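Skasisetti (house)

From the Umetti Home and Garden Wiki

Skasisetti is a single-story courtyard house in the Umetti tract, built to a plan sold under the same name. Best known for its side court, a narrow walled garden that runs the full length of the bedroom wing, and for the long rebuild of that court by its present owner, Obsa Mersha. The plan was drawn by Eleri Probert. Other houses in the tract use the same plan, most of them mirrored.

Not to be confused with the Seyoum plan, which has the court at the back and a carport in place of the garage.

Name

Probert named her plans herself and left no key to them. The name is on the title sheet of the drawings and on a small tile by the front gate. Older owners in the tract say "the Ska" or just "the long court." Real estate listings often spell it with one T, which is wrong.

Plan and structure

Post and beam on a concrete slab. Low gable roof, tongue and groove ceiling left open to view inside. The house is a long bar with the living room at the street end and the bedrooms strung out behind it off one hallway. Posts line up with the joints in the slab all the way down, so a wall can be moved between them without touching the roof. Several owners have done so.

The street side has almost no windows. Light comes from the court, through fixed glass set straight into the posts, and from a clerestory strip over the hall. Sliding doors at the living room and at the last bedroom only. The middle bedrooms have no door to the outside, a common complaint.

Lot number is 2606. Living area is given on the original sheet as 1,480 square feet, not counting the garage or the court.

The side court

The court was 653 square feet as first built. Paved in poured concrete from wall to wall, with one square cut-out near the living room for a tree. The outer wall is block, painted, six feet high. Overhead, a run of open rafters carried on from the roofline and stopped short of the wall.

Problems with the court were known early. Concrete poured flat instead of falling to the drain. Water stood against the sills after heavy rain and got under the glass in places. The paving also threw a lot of heat back into the bedrooms in late afternoon, and the tree cut-out was too small for anything with real roots. The first tree, a Chinese elm, lifted two slabs and was taken out. Its replacement did the same.

Rebuild by Mersha

Mersha bought the house for the court and started on it in February of the first year there. The work went in stages, and some of it was done twice.

Demolition – the concrete was saw cut into strips and carried out through the garage, there being no other way to the street. A band 2 feet wide was kept along the house wall as a footing for the later deck. Base under the slab was mostly sand with lumps of builder's rubble in it. All of it dug out to the depth of a spade.

Drainage – a gravel trench with perforated pipe down the middle of the court, falling to the street end. Old drain body reused. The sills were rebuilt in cedar and flashed with copper. Mersha has written that the flashing should of been done before the trench, as the gravel had to be shoveled back out to get a ladder level.

Deck – a low walkway along the glass, one step down from the floor inside. Boards run lengthwise. They sit on sleepers over the kept strip of concrete and can be unscrewed in sections to get at the sills. The first version was fir with an oil finish and went gray and then soft at the ends where leaves collected. The second is cedar.

Planting – moss and low ferns at the shaded end, then mondo grass, then a group of three Japanese maples in place of the single tree. Black bamboo was tried against the block wall inside a root barrier. It got over the barrier and was removed. A clipped camellia hedge now stands there. Stone came from Tokudari, a salvage yard, and was picked for flat tops so that it could double as seating.

Overhead – slats were never added to the rafters, though the drawings for them exist. Mersha prefers a removable shade cloth on wire, put up for the hot months only. Opinions in the tract differ. The cloth is visible from the sidewalk and some neighbors dislike it.

Interior changes

Fewer than in most houses on the plan. Kitchen cabinets are the originals, refaced. The hall closet was opened up and given shelves. Bedroom walls stayed where Probert put them.
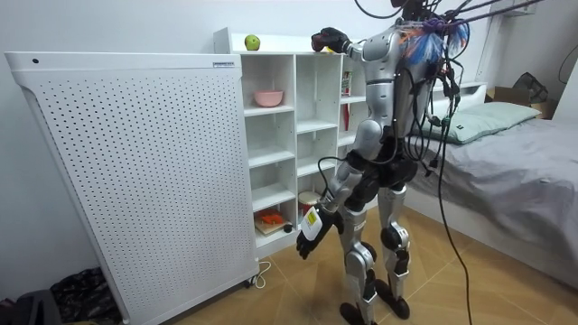 Flooring is the main departure. The sheet called for cork throughout and the house had carpet over it by the time of the sale, with most of the cork beyond saving. Cork survives in the living room, sanded and resealed.

Radiant heat in the slab still runs on the street side. The bedroom loop leaks and is capped off at the manifold. Finding the leak would mean opening the floor, so the wing is heated by electric baseboard units instead – slow, and dear to run, but quiet.

Roof was redone in foam over the old tar and gravel. This raised the edge enough to need a deeper fascia, and purists point to it as the one change you can see from the street. The color match on the fascia is good. The gutter is not original either, the first house had none and let the water drop straight in the court.

Reception and influence

Skasisetti was little noticed when new. Interest picked up after the rebuild, and at least four other owners on the same plan have since taken up there concrete, most of them copying the split between moss at one end and maples at the other. One kept the paving and cut channels in it, which drains well enough but does nothing for the heat.

Criticism is mostly about upkeep. Moss needs hand weeding and a light misting in dry spells. Maple leaves block the drain every fall. The court has a single hose bib, at the wrong end, and a 100 foot hose is kept coiled under the deck step.

The house is not open to visitors. The court can be partly seen through the gate when it is left open.

See also

Seyoum plan
Engawa
Courtyard drainage
Post and beam construction
Moss lawns

Notes

Floor area from the title sheet. Court area from the same sheet, measured to the inside face of the block wall. The order of work follows Mersha's own log, which skips the second deck almost entirely. Planting list needs checking against the current state of the hedge.

Last edited 11 July 2026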